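Come spend a morning with our robots: participants wanted for the Ollport open day
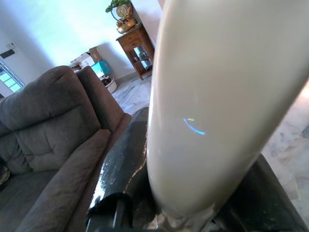 I'm looking for people who have never touched a robot in their lives to come and try one out, and I'd love it if you were one of them! I run the home helper project at Tremach, and on February 13, 2021 we're opening our doors in Ollport for a demonstration morning. We've spent most of January getting an arm to pick things up and put them back down in an ordinary living room, the kind with a gray couch, a marble tile floor, a nice wooden cabinet with a gold clock sitting on top and a few boxes parked against the back wall. My own place has a lot more boxes than that. The arm has two black fingers, one with a speckled pad, and you'd be amazed how much of my working life goes into how hard those fingers should squeeze.

So what would you be doing? Mostly playing, if I'm being fair about it. You'll get a short hello from me (coffee in hand), then we'll run the demo so everybody gets to see the arm do its usual jobs. After that it's your turn. You hold a pair of handles, you move your hands, the arm moves too, and you try to pick something up off the couch or the floor and set it down somewhere else. Some folks get it right away and some spend their whole turn chasing a throw pillow. Both are useful to me, so please don't practice or read up beforehand.

When your turn is done we'll sit down and I'll ask you a bunch of questions. Was it tiring? Did the arm feel slow? Were you nervous about knocking something over? Would you want this thing in your home, and if you wouldn't, what bugs you about it? I write it all down by hand and I'm not quick, so bring some patience. The Owusu grip test comes last. It's a squeeze test for your own hands, it takes a minute or so, and it helps us see whether people with weaker hands find the handles harder to use. You can skip it if you'd like.

Who I'm hoping to hear from: adults 18 and up, any background at all. I'd really like more people with arthritis or shaky hands, and more people over 65, as those are the folks the project is for. You need to be able to sit or stand for a turn of 14 minutes. If you use a wheelchair, come on in, the whole place is on one level and the door is wide. If you wear glasses, bring them. If you build robots for a living, I like you very much but I can't use you in the sessions. You're still welcome to come watch the demo.

I have 50 places for the morning. Everyone who takes a turn gets a $50 grocery card, paid on the day, and you get it even if you drop everything or decide halfway through that you've had enough. People who only want to watch don't get the card, but they do get the coffee, plus the cinnamon rolls if they're early.

A few practical things. Masks on the whole time, please, and we'll have spares at the door. You'll be given an arrival time, and I'm asking everybody to stick to it so we don't end up with a crowd in the hallway. We wipe down the handles between people. Plan on 2 hours from start to finish. Wear something with sleeves you can push up, and leave the dangly bracelets at home. Kids can't take a turn with the arm, sorry, the insurance won't let me. There's free parking behind the building, and the Brevov bus stops right across the street.

I also record the arm's movements while you're driving it. Your name isn't attached to the recording, just a number, and there's a form that spells all this out in plain words. Read it at home if you like, I'll send it with your confirmation. If you change your mind later, call me with your number and I'll delete your session.

To sign up, call Tremach in Ollport and ask for extension 3363, or stop by the front desk and fill out a card. Tell me your name, the best way to reach you, whether mornings early or late suit you better, and anything about your hands or shoulders I ought to know. If you get my voicemail just leave it all there, I do listen to every one. And if all the places are taken by the time you call, ask to go on the waiting list. People cancel, and I'll ring you even if it's the night before!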